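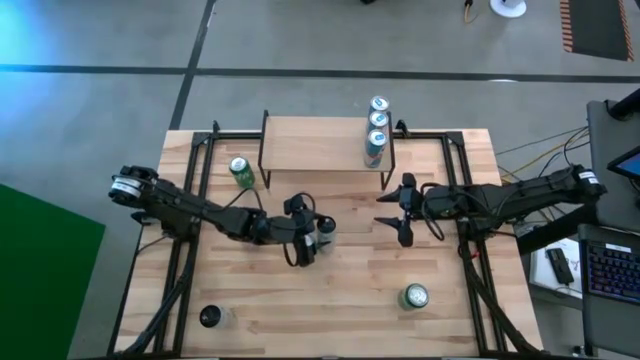

The long table, mid-morning. Three cans up on the shelf, two down on the wood, and a cup with no visible means of tea.

Tables we have worked at
By the Skonwood workroom desk
March
Filed under: Rooms & Furniture / Galleries

Every year we ask readers to send in the surface they spend their days at, and every year they tidy it first. This time we asked them not to. The post brought 973 entries, a good 100 of which had plainly been tidied anyway, and one that was a drawing of a table by somebody who didn't own one. We liked the drawing very much and it is pinned up by the kettle.

We started with our own, as it seemed only fair. The top is striped butcher block, the pale sort that looks wonderful in a brochure and then shows you every ring of every mug for the rest of its life. We oil it when we remember. The last tin of oil came from Quintela and lasted 11 months, which tells you how often we remember.

The little riser along the back was bought to hold the good pencils. It has thin black legs and a light wood top, and it has turned into a drinks shelf, as all risers do if left alone. The white-and-blue cans have formed an orderly queue at the right-hand end of it. The green one has been sent down to table level, to the left, and will have to work its way back up.

A word on the cup. It is translucent white, the kind you get in a sleeve of fifty and find behind radiators for years afterwards. We own proper mugs. There is a cupboard of them – matching, from Zokance, a gift – and they come out for visitors and for photographs, though clearly not this photograph.

The floor is grey concrete and cold from October to May. The black tape across it marks where the old partition was going to go, before we priced the partition. One length runs straight and another heads off at a slant towards the table, and people still step over both of them as if there were a wall there.

We did look at replacing the lot. Bomeck make a very handsome bench in dark oak, and the quote ran to just over 3000 before delivery, so we bought another tin of oil instead.

Readers' tables go up next month, crumbs included. Entries are closed, but letters of complaint about our cup are welcome and will be read aloud at lunch.

More in Rooms & Furniture
Shelves that became something else
Oiling a worktop without ruining your sleeves
The cupboard of matching mugs: a short history
Stools, ranked by regret
Last year's tables, suspiciously tidy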